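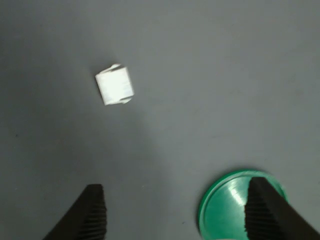
The ridged finger pads of the gripper at the Pirnau workshop, with a folded piece of white paper and the green dish on the work surface.

Apr 3, 2019

The Pirnau workshop has put a new routine into use for looking after its small handling cell, following a review of stoppages recorded since December. The routine covers the gripper fingers, the wrist sensor and its cable, and the mat on which parts are presented to the arm. It applies to all shifts and replaces the earlier practice of servicing the cell only when a fault was reported.

According to the review, most stoppages were minor and were cleared by the operator on duty. The longest took 45 minutes and was traced to a mat that had moved out of position, so that the arm was working from a taught point which no longer matched the surface. The mat is now to be taped to the table, and the tape is to be inspected before the first run of each shift. Where a piece has lifted, it must be replaced and the reference point taught again before work continues.

The finger pads are to be wiped with a dry cloth and checked for wear along the ridges. Fingers are to be changed as a pair. Solvents are not to be used on the pads under any circumstances.

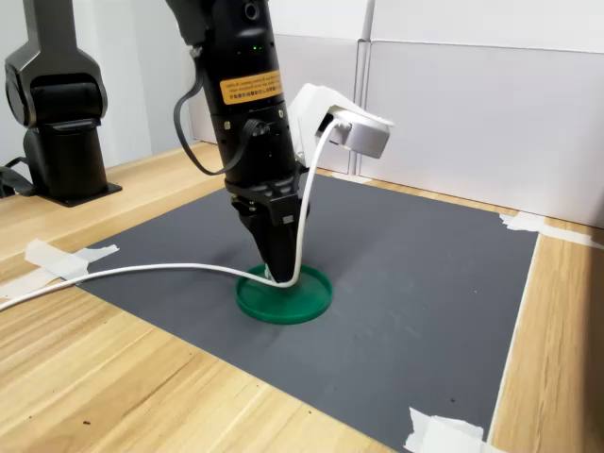 The gripper lowered to the green dish on the taped mat. The sensor module is held on a white 3D-printed bracket, with its cable leading away across the table.

“The cell is simple to run, but it depends on things staying where they were put,” said Bergþóra Lauritsen, head of workshop services at Promico, which operates the site. “We have asked staff to begin with the table and leave the software until last.”

The sensor cable must have enough slack for the arm to reach its lowest position without pulling on the plug. Staff are asked to move the arm through its full travel by hand control at reduced speed after any work on the bracket.

Troels Bjarnason, who is responsible for maintenance, will keep the cell log and approve any change to the taught positions. A test of 100 cycles is required after fingers have been replaced, and the result is to be entered in the log before the cell is released.

Spare fingers and brackets are held in the ground-floor store. Requests should be made on the usual form, quoting item group 834.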